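Monday, November 27, 2023

Sorting cups, part three: the planner was waiting on the camera

I said in the last post that I would write up the timing problem once I understood it. I understand most of it now, so here are my notes.

The task hasn't changed. Small cups sit in a round feeder, some orange and some gray, and the arm has to pick the orange ones and stand them up in the blue tray. All of it still runs in simulation. Naledi Swanepoel built the room and the table in Ellora, and I write the pick and place code that sits on top. My part is split into three processes: perception, the planner, and a small supervisor called Clurow that decides which cup comes next.

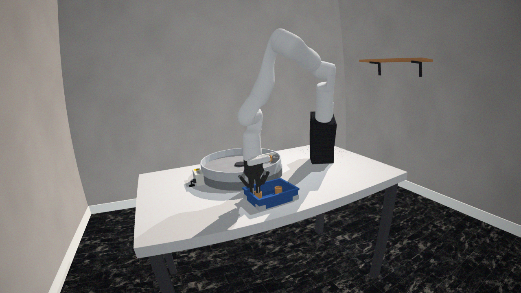 The place side was the easy half. The tray pose is fixed, so I plan once to a point above it and then go straight down with a Cartesian move. The only thing I had to add was a list of taken spots, because the first version was happy to put a second cup on top of the first one. The list lives in Clurow. When the gripper opens and the arm has backed off, the spot is marked as taken and the placed cup goes into the planner's collision model.

The pick side is where the time went. Every cycle had a pause before the arm moved toward the feeder, and I blamed the planner for it. I spent most of a week on that. I cut the number of sampling attempts from 260 to 100, simplified the collision mesh for the feeder wall, and cached the inverse kinematics solutions for poses close to the rim. Planning got faster and the pause stayed the same.

Elfriede Reinholz asked if I had logged the time stamps on the detections. I had not. When I did, the planner turned out to be sitting idle until perception sent a fresh set of poses, and perception only sent them when every cup in view had been segmented with good confidence. When the cups are bunched up near the wall, the gray ones hide part of the orange one, and the confidence drops. It would retry up to 40 times and then send whatever it had.

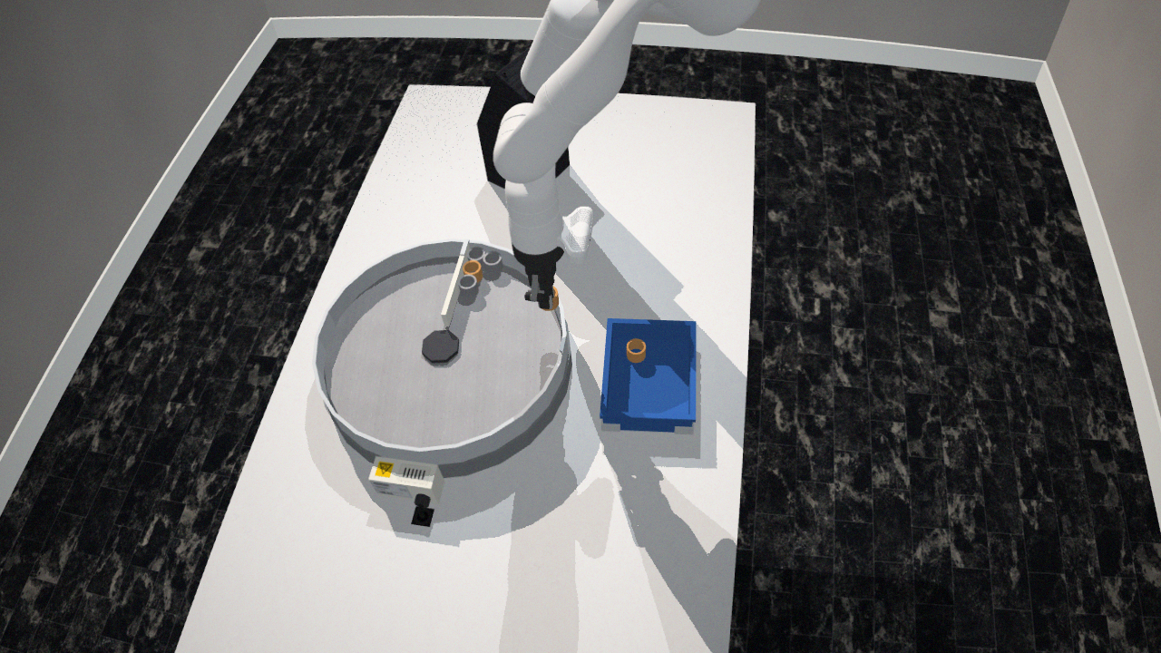
The fix was to stop asking for all the cups. Perception now sends each cup as soon as it has a pose for it, and Clurow takes the first orange one with enough free space for the fingers. Anything without a good pose is treated as an obstacle, using a cylinder a little larger than the real cup. This is crude and it rules out some grasps that would be fine, but the planner no longer waits.

I also moved the tuning values into one file. They had been spread over the three processes, and two of them disagreed on the cup height by 3 mm. I don't think this caused any failed grasps, but I can't rule it out for the older runs, so I have thrown those logs away.

Still open: the grasp angle near the rim is picked from a short fixed list, and I would like to compute it from the wall position. Naledi is updating Ellora this week, so I will wait until that is done before I touch the collision model again.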